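### 4.2 Sweetness claims and storage time

Growers in the Torvik area often say that corn loses its flavor within hours of picking. We are not convinced the effect is as large at the table as it is in the sales talk. Kristiansen's survey of 168 households found that 70 rated day-old cobs as "fresh" – a weak result, given that the buyers had already been told the picking date.
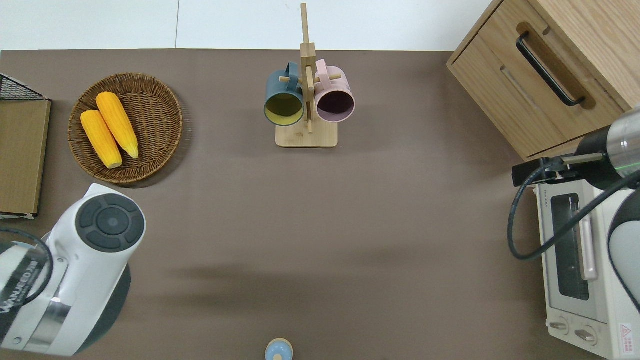
**Figure 3.** Two yellow corn cobs in a round woven basket.

The Vendbridge trial is cited more often, but it has its own problems. Only 38 tasters finished it, and the cobs came from a single farm at Damumau. Moon (personal communication) points out that the April planting was a different variety from the later one, so age and variety can't be pulled apart. We would not base storage advice on it.

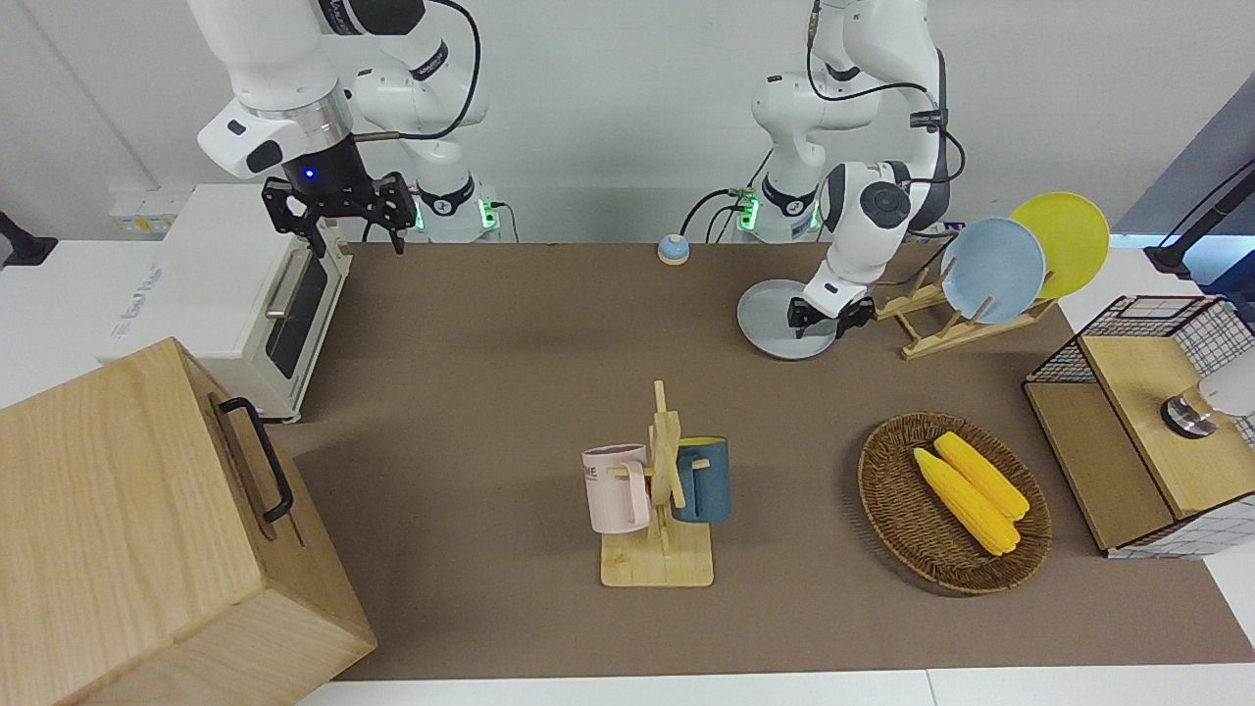
Does a day in the refrigerator spoil sweet corn?

The evidence reviewed in this section doesn't show that it does, though it can't rule out a small loss of sweetness that trained tasters might pick up. A larger trial with one variety and hidden picking dates would be needed.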